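Structural engineering thread, because I spent all day on a parking garage and my brain won't shut off. Grab a snack.

3 min read

So the job: a 4-level precast garage, built in the seventies, and the new owner wants to put a rooftop pickleball deck on it. Yes, really. They asked me if the top level "can take it." Everybody thinks the answer is a number. I wish!

First thing I ask for is drawings. What I got was half a set, scanned crooked, with the connection details missing. The connections are the part I care about most! A double tee is a pretty sturdy piece of concrete. What it sits on, and how it's tied to the thing next to it, is where my worry goes.

Liam Wainwright (my old boss, hi Liam) used to make us sketch the load path by hand before we were allowed to open any software. Roof to tee, tee to ledge, ledge to beam, beam to column, column to footing. I still do it. Mine are ugly and they live on the backs of envelopes.

Today's sketch stopped dead at the ledge. There's a bearing pad in there someplace – or there was in the seventies – and the scan just says "SEE DETAIL 6." There is no detail 6. I've looked for detail 6 in my dreams. 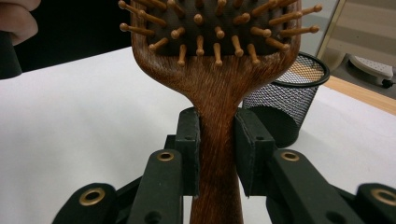 Wooden paddle brush, reddish-brown grain, ball-tipped pins.

OK, back to the garage. Delwyn Tomoana is doing the field work with me and we opened up two bearing spots this morning. One looked fine. The other had a crack running from the corner of the ledge, and the pad had walked out so far you could pinch the end of it.

People hear "crack" and panic. Concrete cracks! I want to know which way it's going, how wide it is, and if it's still moving. This one goes diagonally down from the bearing, and that's the direction I don't love. We put a crack gauge on it and we'll read it again next week.

Somebody always asks why you can't just add steel. You can! But steel brackets need something solid to bolt into, and the anchors can't land on the strands you can't see. So now we're scanning. Scanning costs money. Cue the phone call with the owner.

The phone call went OK. Marjorie Cheetham runs the property side and she's great, she asks real questions. She wanted to know if the cars have to come off the top level. I told her yes for that bay and the one beside it, until we've got the second reading. She had cones out before lunch.

And the pickleball? A crowd standing around is a different animal from parked cars. Plus people jumping, plus fencing that catches wind, plus whatever surfacing they pick. I'm not saying no. I'm saying ask me in October.

More when the gauge reading comes in. If you have an old precast garage and a drawer full of drawings, please go scan them straight. Good night!

Recent threads
Why your balcony railing wobbles
Punching shear, explained with a sandwich
I read a 300-page soils report so you don't have to
What I keep in my site bag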